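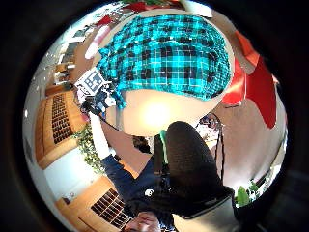 Hywel Voyle expects the folding step to be the last one handed over at Besville. The linen service there has run its sorting line without hand labor since August, and it now pays 30 of its staff to record cloth handling for Wukora, the firm supplying the folding cells.

Recording is done in a lounge with red chairs, at a small round table. The worker puts on black gloves, each with an upright white board of square black-and-white markers on its back, and handles a plaid cloth by its corners. Hand positions are logged along with video. By the end of the first month the set held 2,416 folds, of which Wukora accepted all but those with a covered marker.

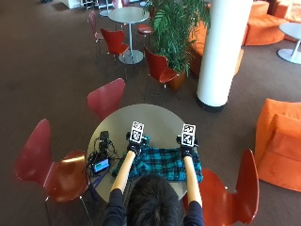 Changes to shifts

Folders now work 3 hours a day on recording and the rest on inspection. The quota of 1,000 pieces per shift has been dropped for anyone on the recording list. Pay grades are unchanged until the contract is reviewed. Staff have asked for shorter glove sessions and for a written rule on who may view the video; Besville has agreed to the first request and is drafting the second.
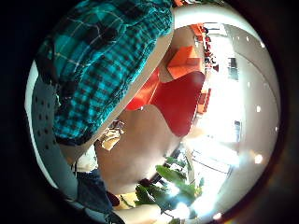 Cloth handling at the Besville lounge.

Gilmartin, the company's second site, will start recording once the first folding cell passes its load test.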